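Ticket 2868 — Enine label printer, Emden shop
Opened Sat 3 March

Prints blank after every third label. Power cycled, no change. Swapped roll for a new one (300 per roll), same thing.

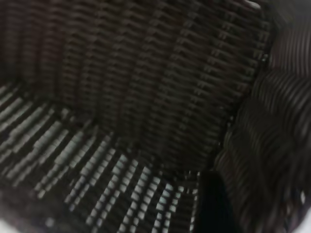 Driver was from October, updated. Test page OK, then blank again. Cable reseated — no diffrence.

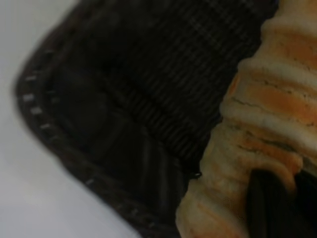
Gap sensor was set to continuous. Changed to die-cut, recalibrated twice. Ran roughly 20 labels, all good. Price lables still come out shifted left, template is the old Dredard one. Will fix margin Monday.

Leaving open till then. 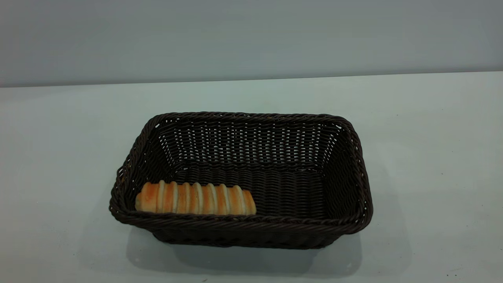 Basket with one roll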